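Outubro, quase meia-noite

Querido diário, hoje passei a noite inteira com o Jaltumine, o pacote de simulação da Ramik que o Mortimer Mbeki anda me empurrando desde o verão. Tenho cinco dias de teste grátis e já gastei dois (um deles só instalando driver, que raiva!). Comecei pela câmera do punho, porque queria ver se o sombreado prestava antes de mexer em qualquer outra coisa.

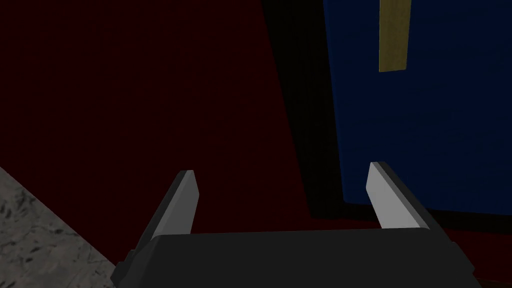
Garra aberta, câmera do punho. O granito ali no canto me ganhou.

Gostei, viu? Escuro demais para o meu gosto, mas a luz nas lâminas da garra convence. Depois fui para a tarefa das gavetas, que no catálogo deles se chama Butdale, vai saber o motivo. É uma comodazinha com gavetas de cores diferentes no meio de uma sala de parede vermelho-escura, com escada e quadro torto e tudo.
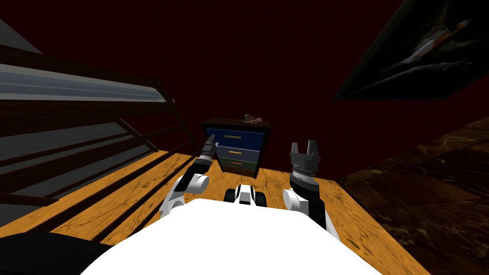 O que me irrita é o preço. A licença anual sai por 4000 e o suporte é cobrado à parte, e o manual parece traduzido às pressas. Passei um tempão procurando como trocar a mão do braço esquerdo e estava numa nota de rodapé! Em compensação, dá para salvar a cena e voltar para o mesmo ponto sem reiniciar nada, e isso no Lytvynenko (que eu uso no trabalho) é um suplício.

Lá pelas dez mudei para a pinça fina na esquerda e fui levando o braço bem devagar, com o café do lado e a língua entre os dentes.

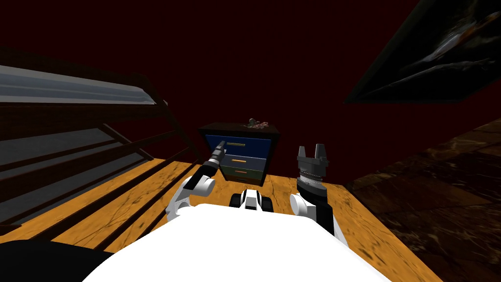

Pinça fina pertinho do puxador da gaveta azul.

Amanhã quero testar o controle com as duas mãos ao mesmo tempo e escrever para o Mortimer perguntando se existe desconto para quem trabalha sozinha. Ah, e comprar café, que acabou.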